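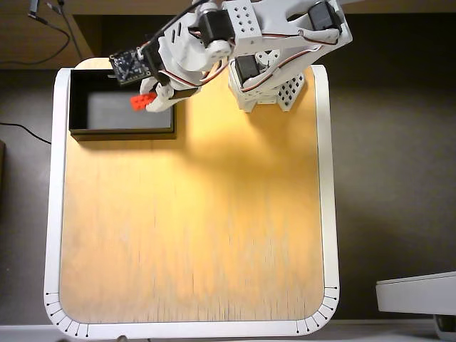 Laxdal is looking for people to take part in its open day in Ostville this July. Visitors will sit down at a table with a small robot arm and try it for themselves, and we want to test how that goes before we open the doors to everyone. The arms are 3D-printed, and the basic job is picking up a small red toy brick and getting it over the black box in the corner of the table. You will do that job, then a couple of harder ones, while a member of our staff sits nearby and takes notes. The notes are on our instructions and the table setup. You are not being graded.

We need 60 participants. Each session lasts 50 minutes and takes 3 people at a time, each at a separate table. Sessions run in the morning and early afternoon, and you can tell us which you prefer when you sign up.

Who can take part

Anyone 16 or older. If you are under 18, a parent or guardian has to sign the form. You do not need any background in robots, programming, or electronics — we would like most of the group to have none. People who have worked for Laxdal or Bukthorpe in the past 3 years can't take part in this round, but are welcome at the open day itself.

You should be comfortable sitting at a table and reading short printed instructions in English. The room is on the ground floor with step-free access from the parking lot. Two of the tables can be raised for wheelchair users. Please mention this when you write so we can put you at the right one.

What happens in a session

You check in at the front desk and sign the consent form. Staff give a short demonstration, and then you work on your own with the instruction sheet. Please keep your hands off the table while the arm is moving. Long hair must be tied back, and loose sleeves rolled up. At the end there is a one-page questionnaire, plus time for questions if you want to stay.

We do not record video or sound. Your notes are kept under a number, and your contact details are deleted after the open day.

What you get

Lunch in the Bukthorpe cafeteria, your parking paid, and early entry to the open day for you and one guest. There is no cash payment.

How to sign up

Write to the Sonow project desk at Laxdal with your name, age, a phone number, and whether you want a morning or afternoon session. Put "open day trial" in the subject line. Places are filled in the order we hear from people, and we keep a short waiting list. If you have a place and can't come, please let us know by noon the day before so someone else can have it.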